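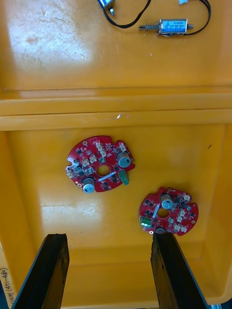
Unit 4 handout: Solenoids, driver boards and bench storage
Electromechanical Repair, first year
Instructor: Hamisi Obura. Lab assistant: Si-woo Nam

Read this before you come to the lab. Bring it with you, and bring a pencil. There is no separate handout for the second half of the unit.

1. What a push-pull solenoid does

A solenoid is a coil of wire around a hollow core, with an iron plunger that slides inside. When current flows through the coil, the magnetic field pulls the plunger in toward the center. When the current stops, the field goes away and nothing electrical moves the plunger back out. Many small solenoids use a spring for that. The spring sits around the plunger and is compressed on each stroke.

"Push-pull" means that one end of the moving part can pull a load while the other end pushes one. The motion is the same in both cases. Which one you use depends on how the part is mounted in the machine.

Reversing the two wires on a plain DC solenoid does not reverse the motion. The plunger is soft iron and is drawn in either way. Students lose points on this every term.

2. Force and stroke

Pull is weakest when the plunger is far out and strongest when it is nearly seated. If a latch sticks at the start of its travel, a longer stroke will make it worse. Look at the linkage first.

Force also drops as the coil heats up. Copper has more resistance when it is hot, so at a fixed voltage the current falls. Take your resistance reading cold, then again after the coil has been cycled, and write down both.

3. Duty cycle

Duty cycle is on time divided by total cycle time. A coil that is on for 6 seconds and off for 18 has a duty cycle of 25 percent. A part rated for 25 percent must not be held on continuously, even if it feels cool at first. The rating usually comes with a maximum on time as well, and you have to stay inside both.

Worked problem. A coil runs from 12 volts and draws 300 milliamps.

Power while on: 12 x 0.3 = 3.6 watts
Resistance: 12 / 0.3 = 40 ohms
Average power at 25 percent: 0.9 watts

Do the same for a coil that draws 325 milliamps from the same supply. Show the units on every line. Shabani Okoth grades these and will hand back any sheet without them.

4. Switching a coil

A coil resists any sudden change in current. When you open the switch, the voltage across it rises sharply and can destroy a transistor. A diode across the coil gives the current a path while it dies down. The band on the diode goes to the positive side. With the diode in place the plunger releases a little more slowly. For the latch exercise that does not matter.

5. Parts you will see on a circuit board

Electrolytic capacitors. Short metal cans standing up from the board. They store charge and smooth the supply. Most are polarized. Check that they are discharged before you put a meter or a finger near the pins, and look for a domed top or crust at the base.

Screw terminal blocks. Often green. Strip the wire to the depth of the block, put it all the way in, tighten, then tug. No loose strands outside the block.

Surface-mount chips. Small, usually black, soldered flat. Do not pry near them.

Wire connectors. Pull on the housing and never on the wires.

Boards are not always rectangular. A round board with a hole in the middle may be made to fit around a shaft or inside a housing, and notches in the edge may clear screws or posts. Find out how a board mounts before you set it down anywhere permanent. Handle all boards by the edges.

6. Storing parts between sessions

Loose parts go in the plastic bins on the Massawe shelves, in Room 181. Coil the solenoid leads loosely, wider than your hand. A tight bend next to the coil body will break the conductor inside the insulation, and the fault may only show up when the wire is moved.

Keep solenoids apart from the boards where you can. A plunger dragged across a board can knock off a small component. Do not stack boards face to face. An ordinary plastic bin gives no protection against static, so any board going back into a working machine must be bagged first. Practice boards may go in without a bag.

Leave labels on the solenoid bodies. If a label can't be read any more, measure the coil resistance and write it on a tag.

7. Lab exercise

Work in pairs.

a. Measure the cold resistance of your solenoid.
b. Move the plunger by hand. It should slide freely and return if it has a spring.
c. Wire the coil to the test supply through the switch and diode. Have Si-woo or Kibet Shemweta check it before you turn anything on.
d. Cycle it at 25 percent for five minutes.
e. Measure resistance again.
f. Sketch the board you were given. Mark the terminal blocks, the capacitors and any connector you can't identify.

Hand in one sheet per pair, both names at the top. Anyone who missed the soldering check in May must see Erick Mfaume before starting step c.

Revised 6 August 2023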